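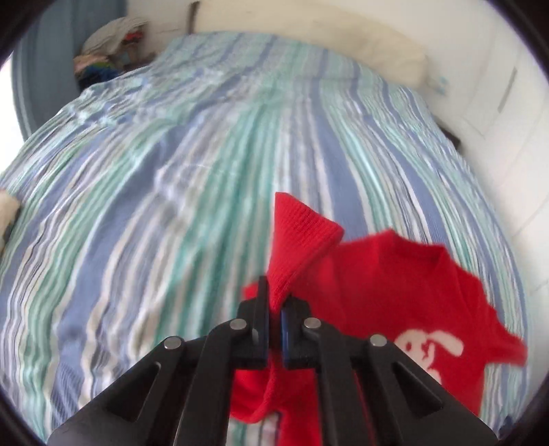 Punto rojo sobre la colcha de rayas.

1 de agosto de 2018
Por Baltazar Ledesma

¡Vaya partidazo el de anoche en Lozano! Llevo desde junio diciendo que el Drotora iba a despertar en cuanto se le secara un poco el campo, y por fin me dieron una tarde para presumir (mi cuñado todavía no me contesta los mensajes). Éramos 1.321 en las gradas según la megafonía, que para un torneo de críquet de pueblo es una barbaridad.

El Groltley empezó mandando y a los 20 overs yo ya estaba pensando en la cena. Perdimos tres wickets seguidos, todos por golpes feísimos, de esos que uno le prohibiría a un niño. Y entonces salió Lamduan Kaewkla – qué jugadora, por favor – y se puso a colocar la bola por el lado de la caseta como si allí no hubiera nadie defendiendo. Terminó con 75 carreras sin que la eliminaran, y las últimas cuatro llegaron con un barrido que todavía estoy viendo.

Me gustó también el cambio de lanzadores en la segunda entrada. Meter los giros tan pronto era arriesgado con ese viento, pero el Groltley se atascó y acabó perdiendo por 10 carreras. ¡Diez! Yo ya no tenía uñas.

La semana que viene toca visitar al Pakora, que en casa lanza rapidísimo y tiene un campo cortito por la banda del río. Yo repetiría la misma alineación, con Kaewkla una posición más arriba. Salimos en coche después de comer y queda un asiento libre.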